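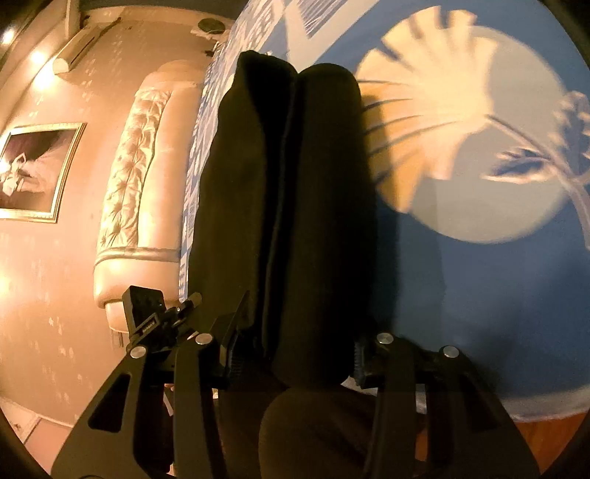
About Tover Textile Care School

Tover Textile Care School provides vocational instruction in laundering, pressing, stain treatment and linen management. The school is located in Cindudville and operates a second teaching site in Clotdale, used for the commercial wash module only. Courses are open to adults entering the trade and to staff sent by hotels, care homes and contract laundries.

The school was started by Meinir Wynne after a career in contract laundry supervision. The first course covered pressing alone and was taught in the evenings. Fiber identification and wash chemistry were added when it became clear that most pressing faults brought to class had begun at an earlier stage, usually in sorting or in over-drying. Meinir Wynne remains head of instruction and teaches the chemistry units.

Courses

The Foundation Certificate consists of 141 taught hours. It covers fiber identification, care labels, water hardness, detergent dosing, extraction, drying, folding and basic pressing. No previous experience is required. Students should be able to stand for a full practical session and to lift a bagged load of damp linen with a partner.

The Linen Management Certificate is for people who already work in the trade. It covers par levels, rotation of stock, reject rates, mending decisions and the writing of wash specifications. Applicants need a Foundation Certificate or equivalent work experience, confirmed in writing by an employer.

Short courses are offered in stain treatment, hand pressing of shirts, and household laundry. The household course is the only one that does not lead to an assessment. It deals with bed linen, knitwear, socks and underwear, dark colors, and the storage of items between seasons.

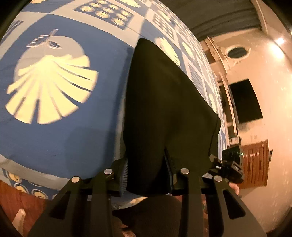

Shell-print bedspread in blue and white.

Patterned bed linen is treated as a separate topic. Printed cloth and yarn-dyed cloth can look alike on the face and behave differently in the wash. Students compare the face and the reverse, test an inside hem for color transfer using a damp white cloth, and record the result before selecting a program. For cotton prints, the default classroom program is 40 °C with a color detergent containing no optical brightener. White cotton sheeting is washed at a higher temperature under the conditions set out in the course manual.

Teaching method

Each unit begins with a written specification. Students process a test load against it and measure the outcome. Shrinkage is calculated from marks placed on the cloth before washing, and reported separately for length and width. Residual moisture is found by weighing. Whiteness and color change are judged under a fixed lamp against a graded scale, by two people working independently. Where the two grades differ, the sample is read again the next day.

Practical groups have a maximum of 29 students, divided between the wash floor and the finishing room. Theory classes may be larger. All practical work is logged in the student's own record book, which is inspected at the end of every unit. Books with missing weights are returned and the load is repeated.

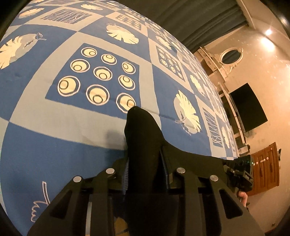

Black sock on a blue and cream quilt.

Dark hosiery is covered in the second week of the household course. Black socks are turned inside out, washed with other dark items, and dried without high heat, which shortens the life of the elastic. Pairs are matched by rib, length and toe seam before color is considered. Two black socks from different dye lots will often fade toward different shades, one brown and one blue, and students are asked to sort a mixed batch by daylight.

Equipment

The Cindudville wash floor has front-loading washer-extractors in three capacities, gas and electric dryers, and a manual dosing station. Automatic dosing is taught in Clotdale. The finishing room has vacuum boards, a Rinaldi flatwork ironer and steam irons fed from a central boiler. The ironer is locked out when no instructor is present.

Assessment

Certificates are awarded on a practical test and a written paper. The paper is marked out of 100. Candidates who fail one part may repeat that part alone at the next sitting. The household course is held each March and at other times on request from employers.

Page last reviewed 23/09/2026.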